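Speaker notes, Clundale Library evening talk, March
Mending and reusing household cloth

Start at 7 sharp. Thank So-yul Bae for the room and the tea.

Open with the tablecloth story. My aunt had one cloth for guests and one for every day, and when the guest cloth wore through at the fold it became the everyday one. After that it was napkins, then dust rags. Ask who grew up in a house like that. Wait for hands.

Next, fiber. Cotton and linen take a patch well. Stretchy blends don't, so tell people to practice on a scrap first. Pass the Yook swatch book around, front row to back. Get it back before the break.

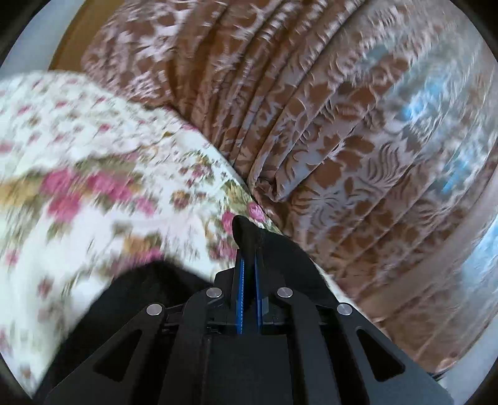 Weight matters more than color when you pair two fabrics. A heavy patch on a thin sheet pulls, and the sheet tears again right beside the stitching. Wash both pieces before you cut. Cut the patch an inch bigger than the hole on every side and round off the corners.

Numbers from the Clundale swap, keep it short. Last year people brought in 349 pieces and took home 234. Min-kyu Nam has the rest boxed up for the quilting class, which can use up to 200 more if anyone is clearing a closet.

Break, then Seon-mi Geum shows the running stitch and the blanket stitch. Six people at a time at the front table. Everyone else can start threading needles.

Questions I usually get: iron-on tape (fine for hems, poor for elbows), moth holes, where to buy thread. For thread, mention Ulladico and the shop on the corner.

Sign-up sheet is by the door. Lights off by 9.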